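Table clearing results from the Nemdale project

The Nemdale group at the Lonotton lab has finished its first round of tests on clearing a table after a meal. The question was a narrow one: can a two-armed robot tell food from trash when the two are mixed together, and put each where it belongs?

Most earlier work in this area used clean, empty containers set well apart. We wanted something closer to a real table, with trays, cups on their sides and crawfish next to cherry tomatoes.

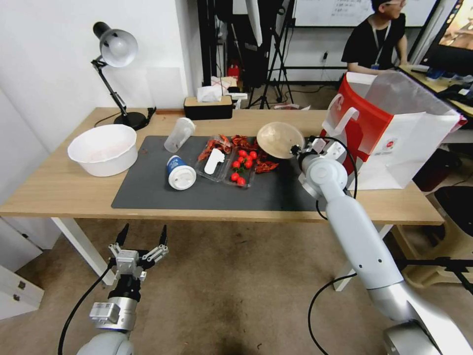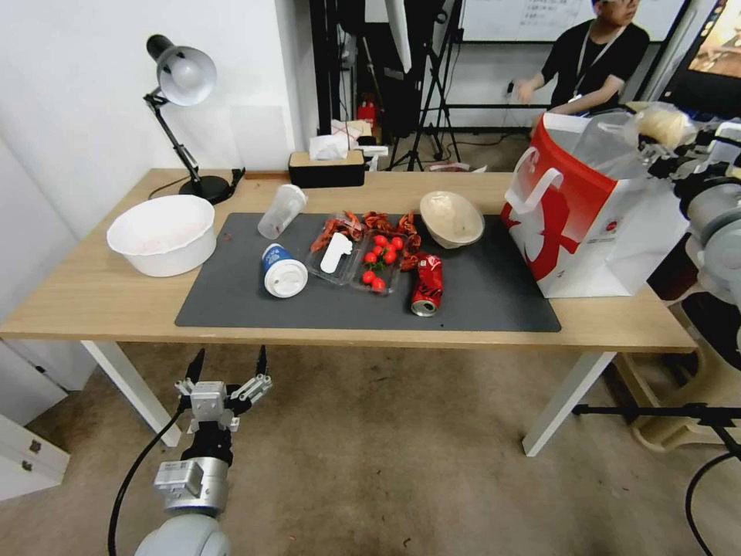
The policy was trained on 341 demonstrations recorded by people driving both arms. We then ran 30 trials, changing the layout each time. A trial counted as complete only if every item ended up in the right place and no food was thrown away by mistake. The robot completed 16 of them.

Clear plastic was the main source of trouble. In 8 of the failed trials the gripper closed beside a lid or cup and came up with nothing, and the policy carried on as if it had the item. We have since added a check on finger width after each grasp - a small change, but it lets the robot try again.

The next round will use the same scoring with a second set of tables at our Comomthorpe site. We plan to release the demonstrations and the trial logs in December. Groups that want the scoring sheet before then can ask for it through the Farooqui office.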